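The front door, part two

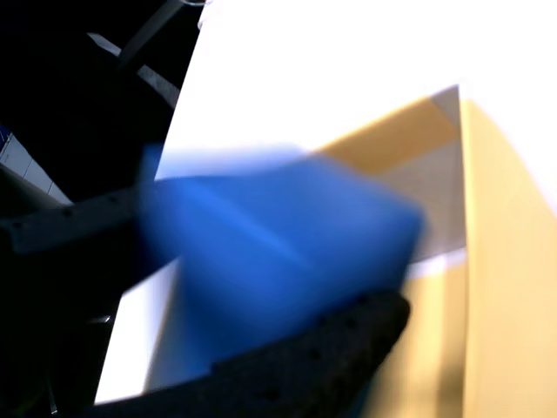
I have been trying to paint the front door since August. I mean the choosing part, the painting part took an afternoon. The old color was a brown that had given up on being brown, and all I wanted was blue, which I assumed was a thing you could walk into a store and ask for. The blue in my head was the blue of the foam block up there, a proper cobalt, and I'd have settled for any part of it: the lighter stretch along the top that's almost sky, or the violet end lower down. Either would have looked fine on a door. What I came home with the first time was gray.

It said blue on the lid. Let me be clear about that, as I was clear with the guy at the Benedetti paint counter. The chip said blue, the lid said blue, and when I opened it in the driveway it was the gray of a dentist's waiting room. He held the lid up to the light, then held the chip up to the light, and told me it was a blue with a lot of gray in it. I asked how much blue was in it. He said that was a different way of looking at it.

Ratska, the brand they carry, makes 2,974 colors. I know because it's printed on the fan deck, as though it's good news. I took the deck home over a weekend and went through the blues at the kitchen table with a cup of coffee, and by the time the coffee was cold I couldn't have told you what color my own hands were. After the first few pages you start to have opinions that you did not have before and do not want. I heard myself say that one was "a bit Monday." I said it out loud, to the dog.

So I bought samples. The samples come in little pots at a price per ounce I'd rather not work out, and you're supposed to paint big squares and look at them at different times of day. I did this. By the end of the week the door looked like a quilt. The mail carrier, who in six years had never said anything to me but "package," stopped and said she liked the third one down. The neighbor across Gulline Street liked the second. A man walking past with a stroller slowed down, looked for a while, and kept walking, and I have thought about him more than the other two.

The trouble is that the door faces north. I'd lived here all that time without knowing or caring which way it faced, and now I can tell you that north light takes the warm out of everything, so any blue with the least bit of gray in it goes to slate by lunchtime. At seven in the morning the second one down was lovely. I am not usually at my front door at seven in the morning. I'm at it around six in the evening with groceries, when it looked like a wet sidewalk.

I drove out to the other store, in Berklow, on the theory that a bigger building would have a bluer blue in it. It was 30 miles each way and they had the same fan deck. The woman there did at least ask a useful question, which was whether I was afraid of the color. I said no, obviously not, it's a door. Then she pulled out a chip from the page I'd been flipping past every time, the loud one, the page meant for kids' bedrooms and boats, and I said "oh, not that." She just left it on the counter.

I'd like to say I bought it then. I went home and painted the whole thing a tasteful one first, and lived with it for two weeks, and it was fine. Visitors said it was fine. I've had more feedback on a haircut.

Anyway, Tuesday I sanded it back with 100 grit, wiped it down, gave it an hour longer than the can says, and put on the loud one. Two coats. I did the edges first this time and took the knocker off instead of painting carefully around it, which last time gave me a little gray beard under the brass. There's a run near the bottom hinge that I noticed when it was too late to do anything about it. I've decided you have to kneel to see it.

It's very blue. It's blue from the end of the street. The pizza place used to call me from the car to ask which house, and on Friday they didn't. My sister says it looks like a bank, but a friendly one.

A few notes for the people who asked after the last post. Yes, I primed. The sandpaper was the regular kind, nothing fancy. I have seven part-used sample pots in the garage if anyone local wants a quilt. And I don't know yet what I'm doing about the shutters, which used to match the door and now look like they belong to the people next door. I've still got the fan deck. I think I was supposed to bring it back.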